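February, log, Trarkcombe rig

Towel task again. The Zorkach policy was retrained overnight on 257 demonstrations, 24 of them new, all starting from the approach pose with both hands low and open.

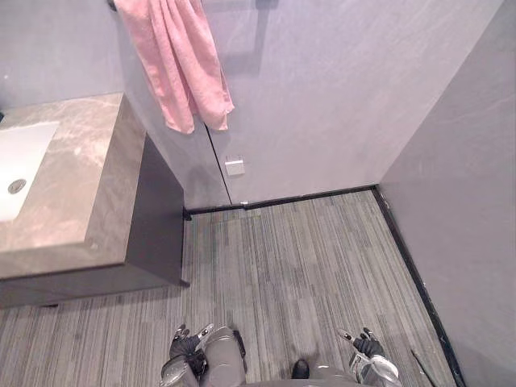
Zapata thinks 24 is too few to shift anything and would sooner see 500 before we compare. Fair point, but I want the trend first.

The measure stays the same: both hands on the cloth, then lower edges level within 15 mm. Bunched starts are the hard case - the policy has to find a corner it can't see.
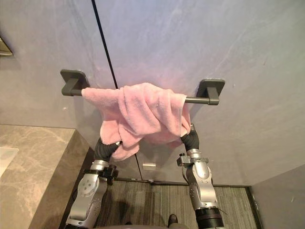
Both hands at the lower part of the towel, bunched start.

Moved on to the basin position to check the head pose estimate. Mug, tap and vase stay put between runs so they serve as fixed points.

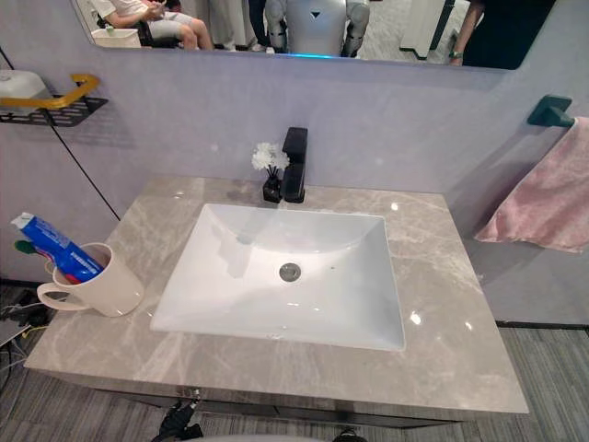
The estimate drifts when the base turns, and the Prokcombe patch doesn't cover that. Will log joint angles at 500 Hz tomorrow and rerun the bunched set.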